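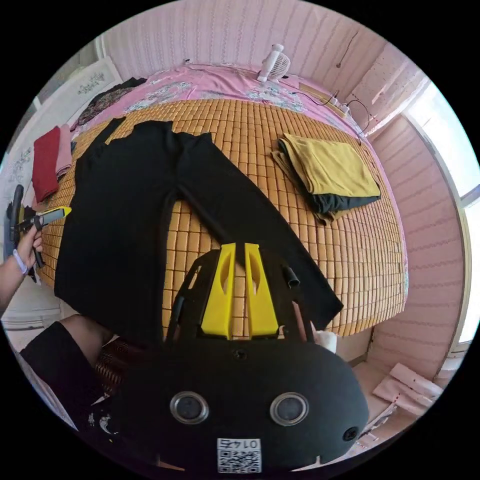
Workshop Kits > Grippers & Hand Tools

5 min read

July | By the Grukier bench crew

Grukier Hand-Held Gripper Kit (Pair)

We started building these because we wanted a homemade arm to help with the laundry, which is a silly thing to want until you've stood over a pile of trousers on a warm evening. The arm itself (our Toltel, which many of you have followed on the build log from its very first wobble) came together well enough. Teaching it anything was another story. Steering it through a fold with a game controller took ages and made everybody cross, and the folds we got out of it looked like something a cat had slept on.

So we took the gripper off the arm and gave it a handle. You hold one in each hand, you do the chore yourself with the same kind of fingers the arm has, and the recordings go to the arm afterward. It's a lovely way to work! You can do it standing at a bench or sitting on the edge of the bed with the week's clothes spread out around you, and you don't need the arm powered up or even in the same building.

The kit is for people who like to build their own tools at the kitchen table or at a shared shop like ours at Brurska. Every part comes in the box except the hand tools and the patience, and the print files are included as well, so you can make your own spares when a finger gets chewed up or somebody steps on one.

What's in the box

- Two gripper bodies in matte black, printed and cleaned up
- Yellow fingers for both grippers, with one spare set
- Two handles, with screws and heat-set inserts
- Two trigger linkages, with return springs
- Two recording boards and the cables to go with them
- Number labels with a printed code, so your recordings don't get mixed up
- A paper build guide, plus the print files on a card

You'll need a small Phillips screwdriver, a set of hex keys and a soldering iron for the inserts. A pair of tweezers is nice for the springs, which have a real gift for hiding in carpet.

The fingers

We went through an awful lot of finger shapes before we settled down. The early ones were thick and blocky and perfectly fine for picking up cups, but they were hopeless with cloth, and cloth was the whole point for us. The ones in the kit are flat and tapered, with an oval cut out of the middle. That cutout saves a little weight and lets the finger give a bit when you close on a seam or a waistband. They slide under a single layer of cotton if you come in low, and with a little practice you can take just the top layer of a hem and leave the bottom one where it is.

Yellow is the only color we ship at the moment. We print them in Mazza filament, the slightly rubbery kind, and it holds its color well. If you print your own, please stay away from black fingers on black trousers. We lost a whole afternoon of recordings that way, squinting at the playback and trying to work out which dark shape was doing the pinching.

Building it

Plan on three evenings if you've soldered before, and don't worry if it runs longer. The first one goes to the inserts and the bodies, the second to the linkages (put some music on), and the third to the boards and the cables. There are 36 screws in the pair. The guide tells you which ones to leave a quarter turn loose until the linkage moves freely, and we'd ask you to believe the guide on this, because we wrote that page after stripping more threads than we care to admit.

The left and right handles are mirror images. They look very alike on the bench. Lay the two grippers side by side with the fingers pointing away from you before you glue on the grip pads, and check that the triggers both fall where your fingers want them.

Each finished gripper weighs nearly 900 grams. You do feel that in your wrists by the end of a big basket, so sit down for the low work and take a break when you start getting sloppy. A tired fold teaches the arm a tired fold.

Working with clothes

Bed height suits most of us better than a table. You can reach across without lifting your elbows, and a pair of trousers has room to lie flat from the waistband to the hems. A firm mat over the mattress helps a great deal, as soft bedding lets the fingers dig in and drag the sheet along with the cloth. Daylight from the side is good. If your room gets stuffy, run a fan, but point it away from the clothes, since even a gentle breeze will lift the corner of a thin shirt right when you've got it where you want it.

Begin with something heavy and plain. Trousers are a very friendly first garment: bring one leg over the other, smooth, bring the hems up toward the waist, smooth again. Move slower than you would with bare hands, but don't stop and hover in the middle. Shirts come next. Fitted sheets we leave to the brave.

As for how much to record, we had our first decent trouser folds out of the Toltel after 1,000 recordings, made in odd half hours by everyone at the shop who could be bribed with coffee. Simpler jobs, like moving a folded stack from one side of the bed to the other, needed far fewer. Mix up your garments and where you lay them, and leave in the fumbles where you recovered nicely. Those are useful too.

Will it fit my arm?

The finger mount fits the Toltel wrist as it comes, and the print files include a blank plate you can drill for other arms. We've seen it bolted to some wonderful contraptions. If your wrist joint is on the light side, do check what it can carry before you print anything, and remember that the arm version leaves off the handle and trigger, so it comes out lighter than the one you hold.

Care and spares

Wipe the fingers with a damp cloth now and then, as lint builds up along the inside faces and makes them slippery. Tighten the finger screws after your first long session and again whenever you hear a click that wasn't there before. Spare fingers, springs and grip pads are kept at the front counter at Brurska, and we're happy to mail them. Bring your half-built kit in any evening after six and there'll be someone at the long bench with a soldering iron already warm.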